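3.2 Ablage kleiner Gegenstände an hellen Flächen
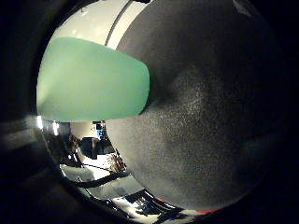
Daryna Prokopenko

Abbildung 3: Mintgrüner Gegenstand mit gerundetem Umriss vor cremeweißer Fläche, Nahaufnahme.

Die Teilstudie Fleltbridge umfasst 202 Ablagevorgänge in Wohnräumen. Erfasst wurden Gegenstände, die beim Aufräumen einzeln bewegt und erneut abgelegt werden. Für die Auswertung wurden Farbe, Umriss und Kontrast zum Hintergrund getrennt kodiert. Pastelltöne bilden eine eigene Klasse – sie heben sich von weißen Flächen nur schwach ab. Abbildung 3 zeigt einen solchen Fall: Der Farbton wechselt von gelblichem Grün zu kühlerem Mint, die Unterkante verläuft nahezu gerade. In 79 Vorgängen stimmten beide Kodierungen des Umrisses erst nach Rücksprache überein. Strittig war meist die Abgrenzung zwischen gerundeten und trapezförmigen Umrissen. Solche Fälle wurden der Mischklasse zugeordnet und gehen in Abschnitt 3.3 gesondert in die Berechnung ein.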